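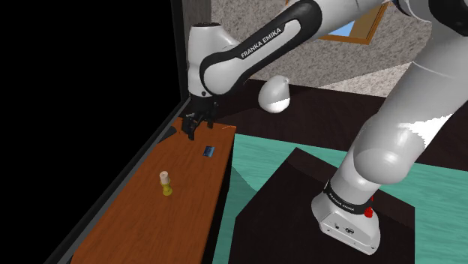
Where does the color of things come from?

Look at the clothes you are wearing. Someone chose each color, and someone else had to make it. People have been coloring cloth, walls, pots and paper for a very long time, and for most of that time they used what they could dig up or grow.

There are two main kinds of coloring stuff. One kind is called a pigment. The other is called a dye.

Pigments

A pigment is a powder that does not dissolve. If you stir it into water, the tiny grains float for a while and then sink to the bottom. To make paint, you mix the powder with something sticky, such as oil, egg yolk or glue. The sticky part is called the binder. It holds the grains in place when the paint dries.

The oldest pigments came from the ground. Ocher is a kind of earth with iron in it. It can be yellow, brown or red. If you heat yellow ocher in a fire, it turns red. Black came from burned wood or burned bones, and white came from chalk.

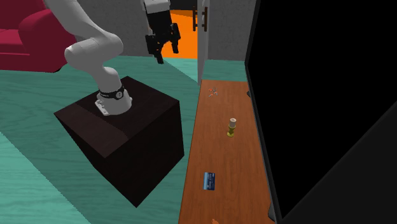
Orange is a color you can get by mixing. Red paint and yellow paint stirred together will give you orange, and a little more red makes it darker. A floor can be painted this way, and a bright orange one like the floor in the picture stands out strongly next to green or gray. Brown is often a dark kind of orange. Add a small amount of black or blue to orange paint and you can see it change.

In English, the color orange was named after the fruit. Before that, people used words that meant "yellow-red."

Dyes

A dye is different from a pigment because it dissolves. It goes into the water and then into the threads of the cloth. Many old dyes came from plants. The roots of a plant called madder give red. The leaves of the indigo plant give blue. A plant called weld gives a strong yellow.

Some dyes wash out easily. To stop this, dyers first soak the cloth in water with a special salt called alum. The alum sticks to the threads, and the dye sticks to the alum. A helper like this is called a mordant.

Violeta Toledo runs a small dye workshop in Tollelmont. She keeps 69 jars of dried roots, leaves and bark on her shelves. "Onion skins are the best place to start," she says. "They are free, and they give a good gold color."

Coloring wax
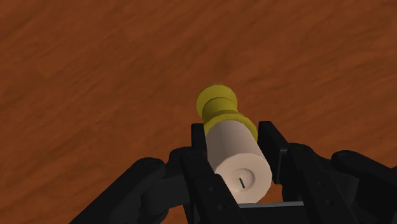 Wax needs its own kind of coloring. Dyes made for cloth are usually meant for water, and wax and water do not mix. Candle makers use dyes that dissolve in oils and melted wax – these spread evenly all the way through. Pigments can be used too, but mostly on the outside, as the grains can clog the wick.

Try it: onion skin dye

Ask an adult to help with the stove.

1. Put the dry skins of 4 yellow onions in an old pot and cover them with water.

2. Simmer for one hour, then let the water cool and take out the skins.

3. Put in a piece of damp white cotton or wool. Leave it until the next morning.

4. Rinse it in cool water and hang it up to dry.

Wool usually comes out darker than cotton.

Words to know

Binder – the sticky part of paint.
Mordant – something that helps dye stay on cloth.
Pigment – a colored powder that does not dissolve.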